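Nasr Street Pantry opens a second room in Venard

For release January 11, 2021

Well, we did it! I've been promising this one for so long that my own mother stopped asking, but the Nasr Street Pantry finally has its second room, over in Venard, and I get to be the one to tell you. The doors are open every weekday morning and the coffee is on me (one cup each, please, I know some of you).

If you're new to us, we're a food pantry that works like a small grocery store. You come in, you take a basket, you pick what your family will eat. Last year we handed out groceries to 1141 households, and our old place on Nasr Street was bursting. People were lining up past the shoe repair shop in August heat with kids and strollers, and I hated it.

The Venard room used to be a carpet showroom. It has big front windows, a ramp at the door, and 3000 square feet, so we can keep the fresh vegetables away from the cleaning supplies at last. Parveen Howlader painted the whole back wall yellow, and I've already been told it's too yellow. I love it.
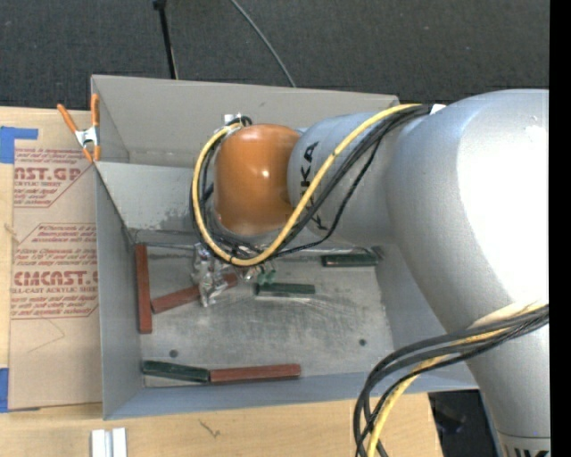
By Latifa Filali
Director, Nasr Street Pantry
Filed under: Press, Neighborhood News

The money part, for those of you who write about money. The rent for the first 2 years is covered by Calent, a family-owned moving company here in town, and the shelves came from Dritmont when they closed their old store. Abdelkrim Kabbaj at Calent also lent us a truck and a driver for the move, and then came along himself and carried rice all afternoon.

"I grew up four blocks from here," Abdelkrim told me, "and my back will remember this day for a while."

We're keeping Nasr Street open too! Same hours, same phone number, same Zineb Ashour at the front desk with her radio. You can use whichever room is closer, and your card works at both. No card yet? Bring something with your address on it and we'll make you one while you wait.

What we need now is cooking oil, canned fish, diapers in the bigger sizes and people who can drive in the early mornings. Bohdana Antoniuk is putting the driver list together and would like 100 names on it by spring. I told her that was a lot of names. She gave me a pen, so I'm on it twice.

Reporters are welcome to stop by any morning after nine. Please ask our shoppers before you take their picture, and call the front desk first if you'd like to sit down with me, as I'm usually in the truck.

Press contact: Zineb Ashour, front desk, Nasr Street Pantry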